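The Boundary at Coltach Street

The Wurnetti district is defined in the city code as everything east of the rail cut, south of Bråten Avenue, and north of the canal. The western line follows the middle of Coltach Street. Forough Esfahani had worked in the mapping office for nine years and had never been asked which side of the middle a building was on if it stood across both.

The building was a duplex at number 48. Coltach Street had been moved in November to make room for a turning lane, and the center line now ran through the front room of the left-hand unit. The code did not say the line of the street as built in any given year. It said the middle of Coltach Street.

Manouchehr Safavi owned both units and lived in the left one. He came to the counter with a tax notice for Wurnetti and a second tax notice for Brevurix, the district to the west. Each was for the full amount.

"I would like to live in one of them," he said.

"Do you have a preference?"

"Which one picks up the trash?"

She checked. Both did, on paper. In practice each had marked the address as served by the other. She took down his parcel number, which ended in 789, and told him a survey would be required.

She did the survey herself the next morning. The street measured evenly on both sides of the paint. She set the first pin in the strip of grass by the curb and the second behind the house, near the alley. The line between them entered at the window, passed through the couch, and left by way of the kitchen sink.
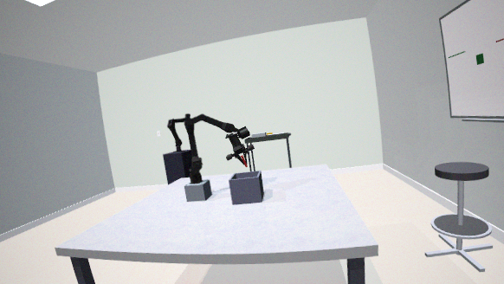

Safavi made tea while she wrote up the numbers. He asked where he should sit.

"It makes no difference for the survey."

He sat on the Brevurix end of the couch, then got up and moved a lamp to the other end.

The rule for split parcels was in an appendix. A dwelling belonged to the district that contained its main door. The main door of the left unit was in Wurnetti by 2 inches. She measured it again from the hinge side and got the same result.

"And if I move the door?" he asked.

"You would need a permit."

"From which district?"

Esfahani turned to the next page of the appendix. It dealt with barns. She closed the binder, finished her tea, and wrote Wurnetti on the form in block letters – then, under remarks, the position of the door, the position of the hinge, and the time, 10:40 a.m.

Safavi read it over and signed. He asked if he could keep the pin in the grass.

"It has to stay where it is," she said.

"So do I," he said, and went to see about the trash.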